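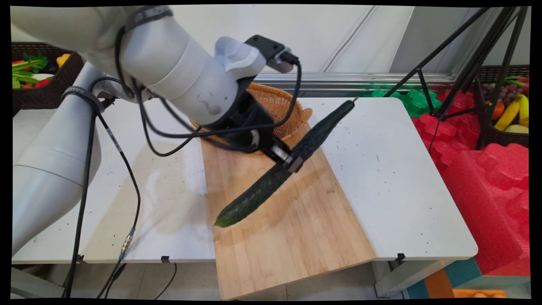 Cucumber over the board at the bench arm.

KDudek
Prep section, Nakell
Putting this in the workplace board, as it affects more of us than the technical lot. We have 2 arms at our site now and the plan is to move one of them to sorting and placing veg from October. Six of us do that job at present. Management say no jobs go, but the job titles change from "prep assistant" to "cell operator". Has anyone been through the same? What did it do to your shifts and your pay?

ivone_h
We had it at Royer last year. Nobody was let go. What changed was the breaks. Before, you could swap tasks with whoever was next to you. Once there was a cell, one person had to stay with it, so breaks went on a rota and you ate on your own half the time. Ask about that before you ask about pay.

J.Poulain
Ask about pay first. I've seen "operator" turn up on a badge with nothing changed on the payslip. If you're expected to clear faults and restart the thing, it's a different job and should be graded as one.

KDudek
We were told two days of training and no change of grade until it has been reviewed. I've asked for that in writing and haven't had it.

h_vidal
I do set-up on these, though not at Nakell. Two days is fine for stopping it, clearing it and starting it again. It isn't enough for teaching it new items. Long things are awkward, as you have to decide where along the length it takes hold, and that changes how it sits over the board. If they want your people doing that part, the training is short.
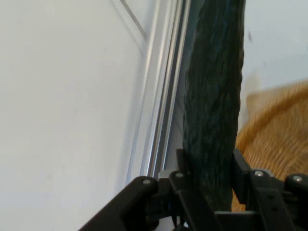 View from the wrist, jaws closed on a long dark green item held upright.

h_vidal
That's the view I spend most of my day with. You get used to judging the grip from it, but it takes weeks, and it's tiring on the eyes. Get screen breaks agreed.

marcelle.g
I'll disagree with the mood a bit. I did hand sorting for 11 years and my wrists are finished. At Utevar I went on to the cell and I would not go back. Yes, it's duller. I go home without the ache, though.

J.Poulain
Fair enough, but that's one person who was kept on the cell. What happened to the others on your line?

marcelle.g
Two moved to dispatch. One left, and she did say it was down to the new hours. So I take the point.

ivone_h
Konrad, are they setting a target for it? Ours was 200 items a shift to begin with, then it went up and the person on the cell got asked why it was behind — even when the crates had come late.

KDudek
Nothing on targets yet. Adding it to the list with breaks, grade and screen time. Meeting is at 2 in the canteen, I'll post what they say.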